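フランバーグ生活支援機器助成 進捗報告書(第2期、2月提出分)

事業名 家庭用容器の開閉動作に関する設備整備計画「デットサイド」
提出者 プレルクラ工房 設備計画担当
提出先 フランバーグ助成事務局

1 本期の概要

本期は、第1期に承認いただいた計画のうち、アーム本体の機種選定、ハンド部の見積取得、作業台の仕様決定を進めた。アーム本体の発注はまだ行っていない。当初は2月中の発注を予定していたが、ハンド部の候補が入れ替わったため、取付フランジの規格を確認してから本体と同時に発注する方針に改めた。これに伴う助成額の変更はない。予算科目間の流用については5に記す。

前回の面談で、対象物を絞らないまま機器を選ぶと過剰な仕様になるのではないかとのご指摘をいただいた。これを受けて、先に対象物を決め、必要な可動範囲と把持力を出してから機種を比べる順序に変更した。本報告はその順序に沿って書いている。

2 対象物の選定

候補は、台所で使う蓋付き容器のうち、蓋が本体から離れずに回って開くものとした。引き出しや扉は、固定用の治具が別に必要になり本期の予算に収まらないため、次年度の検討事項に回した。

第一の対象物はパンケースとした。クリーム色の樹脂製の本体に、横方向の細かい筋が入った茶色の半透明の蓋が付き、手前の中央下に銅色の小さなつまみがある。つまみの位置が低く、本体の縁のすぐ上にあるため、指の厚いハンドでは縁に当たるおそれがある。機種選定にあたっては、この点を最も重く見た。 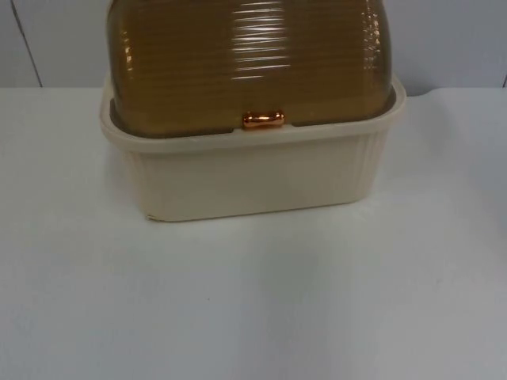
ハンド部の条件は次のとおりとした。指先の厚みを8ミリ以下とすること。つまみを横から挟む動作と、下から掛けて持ち上げる動作の両方に使えること。指先の部品を工具一本で交換できること。把持力の上限をソフトウェア側で設定できること。樹脂の蓋に傷を付けずに反復する必要があるため、最大把持力の大きさは評価項目から外した。

対象物の予備は、同型品を7個購入する予定である。消耗品費で計上する。現在使用している1個は、左下の角に小さな欠けがあるが、蓋の開閉には関係しない箇所であり、配置検討用として引き続き使用する。

3 機種の比較

アーム本体は、コスター社の卓上型と、国内代理店が扱う協働型の二案を比較した。

卓上型は本体価格が低く、作業台に直接固定できる。制御箱が小さく、電源も既設のもので足りる。一方、手首の可動範囲が狭く、蓋を押し上げた後に後方へ送る動作で関節の限界に近づく。机上の計算では、容器を作業台の奥に置いた場合に余裕がほとんどない。

協働型は可動範囲に余裕があり、接触時の停止機能も標準で備えている。ただし本体が重く、作業台の補強が必要になる。保守契約も年単位でしか結べないため、助成期間の終了後に費用が残る。

両案とも、容器を手前に寄せて置けば条件を満たす可能性がある。しかし、実際の台所では壁際に置かれることが多く、配置を機器の都合に合わせると本事業の目的から外れる。このため、容器の後縁を作業台の奥の線に近づけた配置を基準とし、蓋を開けた状態で必要になる上方の空間も含めて検討することにした。
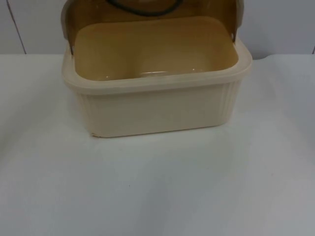

上方の空間については、当初の計画書で見込みが不足していた。計画書では容器本体の高さに余裕を加えた値を使っていたが、蓋が立ち上がった位置を基準にすると、上部カメラの架台をより高い位置に移さなければならない。架台の支柱を300ミリ延長する部材を追加で見積に入れた。支柱の延長によって揺れが増える可能性があるため、背面の板にも一か所で留める設計とした。

また、蓋を開けた状態では、アームが容器の中に手先を入れる際に蓋の内側の面に近づく。出し入れの動作は次年度の課題であるが、機種を選び直すことにならないよう、本期の比較に含めた。この条件を加えると卓上型の評価はさらに下がる。現時点では協働型を第一候補としている。

4 作業台と照明

作業台の天面は白の艶消しとし、背面に淡い色の板を立てる。対象物と背景の区別がつきやすく、汚れを確認しやすいことを優先した。天面の仕様はこれで確定とし、見積も取得済みである。

照明は再検討が必要である。蓋の表面に筋があるため、上からの光が中央付近で短い横筋の反射になる。つまみも光沢があり、上側に反射が出る。距離を測るセンサーは光沢のある面や半透明の面で値が乱れやすく、つまみの位置の検出に影響するおそれがある。

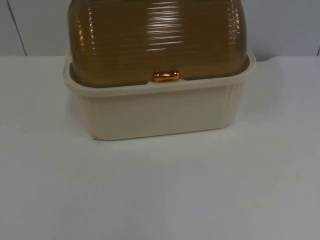

図1 蓋を閉じた状態の対象物(つまみを正面に向けて配置)

対策として、拡散板付きの照明に替える案と、カメラに偏光フィルターを付ける案を検討している。前者は備品費、後者は消耗品費での計上となる。費用は後者の方が低いが、フィルターを付けると画面全体が暗くなるため、露光時間を延ばす必要がある。動作速度の低い試験であれば支障はないと考えるが、業者から両方の貸出品を借りて比べたうえで決めたい。貸出は無償で、期間は見積取得先と調整中である。

5 予算の執行状況

本期の支出は、作業台の部材の一部と、対象物の購入費にとどまる。アーム本体とハンド部は未執行である。

備品費のうち、作業台の補強材と支柱の延長部材が当初計画にない支出となる。これらは旅費の残額から充てたい。展示会での実機確認を予定していたが、代理店の試験室で同型機を確認できることになり、遠方への出張が不要になった。流用の承認申請書は別紙で提出する。

保守費については、協働型を選んだ場合に助成期間後の負担が生じる。これは当工房の自主財源で賄う。初年度分のみ、本体価格に含める形で見積を依頼している。

消耗品費では、指先部品の交換分を多めに見込んでいる。試験は開閉を3,000回繰り返す計画で、指先の樹脂部分の摩耗がどの程度になるか現時点では読めない。見積では交換部品を一式ずつではなく、指先のみの単位で購入できるよう求めた。一社は対応可能との回答であり、もう一社は回答待ちである。

6 遅れている事項

ハンド部の見積が一社分そろっていない。規格の確認に時間を要しているとの連絡を受けている。次期の初めまでに回答がない場合は、届いている見積のみで選定に入る。

安全柵の要否についても結論が出ていない。協働型であれば柵を省ける可能性があるが、指先の形状によって判断が変わるため、ハンド部の決定後にリスクアセスメントを行う。柵が必要になった場合の設置場所は、作業台の左右に確保してある。

7 次期の予定

ハンド部の機種を決定し、アーム本体と同時に発注する。照明の比較を行い、仕様を確定する。作業台は補強材が届き次第組み立て、カメラの架台を取り付ける。アームの納品までの間は、対象物の位置と向きを変えた撮影を行い、つまみの検出条件を整理しておく。

8 事務局へのお願い

旅費から備品費への流用について、発注前にご承認をいただきたい。あわせて、保守費の初年度分を本体価格に含めて計上することが認められるかどうか、ご教示をお願いする。認められない場合は見積を分けて取り直すため、回答を待って発注日を決める。

添付書類 見積書写し一式、作業台図面、科目間流用承認申請書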